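Leave the Second Team Where It Is

I have supported Sampaio for sixteen years, first from the other side of a border and now from a seat behind the north goal. So I ask the reader to forgive me if I write with some heat. The club wants to take its second team out of the regional league and put it in a closed league for reserve sides, with no promotion and no relegation. The proposal was published on 23rd May, when most people were thinking about holidays. I think it is a mistake, and I want to explain why.

First I should say what the plan has in its favor. The coaches would have their young players close at hand. The games would be played in the afternoon at the training ground, on a good surface, and a player who comes back from an injury could be given half an hour without any trouble with registration. Travel would be shorter. Guoqing Dong, the director of football, wrote in his letter to members that the regional league is "a place where we learn to survive, but we do not learn to play." It is a good sentence and I have thought about it many times. I still believe that he has it backward.

A young footballer of eighteen has been learning to play since he was a small child. He has had good fields, good balls and coaches who stop the exercise when his body is turned the wrong way. What he has almost never met is a match in which the other side needs the points. In the regional league he meets it every week. At Jusora last November our second team played against a center forward who was thirty-four years old and worked in the mornings. He was slow. For the whole first half he stood on the feet of our two central defenders, talked to the referee, and won every ball in the air. We were losing 2-0 at the break. In the second half our defenders began to step in front of him, and one of them, Mahlet Yilma's younger son, shouted so much at his own midfield that I could hear him across the field. We lost anyway. I would still say that those forty-five minutes were worth more to him than a whole month of friendly passing against boys of his own age.

In a reserve league, the result is written down and then forgotten. I have watched enough of these games to know how they feel. The two benches are polite with each other. When a team is one goal behind with five minutes to play, the coach makes three changes so that everybody gets his minutes. I do not blame the coach, it is his job to do so. But a habit grows from this, and the habit is that a goal against you is a piece of information and causes no pain.

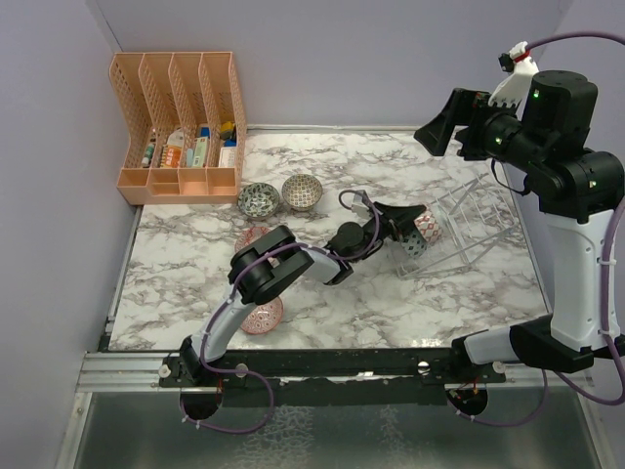 There is also the question of the first team, which is always the real question. In the season that has just finished, Sampaio used five players who came from the second team. Every one of them had played in the regional league for at least one full season. When the left back was suspended before the game at Skovingate, the coach put in a boy of nineteen, and the newspapers were surprised that he looked so calm. I was not surprised. I had seen him at Pirby in the rain, where the touchline is so close to the fence that people can speak directly in your ear, and they do.

Skovingate is often given as the model for the new plan. Their reserves left the open leagues some years ago and they are a successful club, this is true. However, they are also a club that buys. If I look at their usual eleven, I find hardly any player who grew up in their own building. They can afford to have a reserve league that produces nothing, as they can afford many other things. We are in a different position. Our average attendance is enough to pay the salaries and not much more, and when we need a right winger we must make one.

I want to say something also about the people on the other side of the fence. When our second team goes to Pirby, there are 2,000 people at a ground where on a normal match day there are maybe a few hundred. The club sells its food, the children come to see the badge of a big club, and the local players have a story for the rest of the year if they win. In the closed league we would take this away from them and we would not even notice. Some members answer that we are not a charity. I agree, but we have taken players from Pirby and Jusora for as long as I can remember, and usually for a very small fee. To come and play there twice in a season, with a real table and real points, seems to me a fair part of the price.

The argument I find most difficult is the one about relegation. Mr. Dong says that if the second team goes down one more level, the football will be too poor and the best boys will leave. It can happen. This season we finished only one place above the line. But the remedy is in the hands of the club. Three times in the spring the second team played without a recognized goalkeeper on the bench, and for one match the coach had no striker at all because two of them were traveling with the first team and did not play. If the team is treated as a spare drawer, it will finish where spare drawers finish. Give the coach a group of players that is his own until the winter, with two or three older professionals in it, and let us see again after one year.

I also do not like how the decision is being made. The letter has sixty-eight lines, and the members' vote is mentioned near the end, as something advisory. Mahlet Yilma has asked that the vote should be binding and that the regional league should be invited to speak before it. I have signed her request. Forms are at the ticket office on match days and also at the members' desk during the week, and they must be handed in before the new season cards are printed.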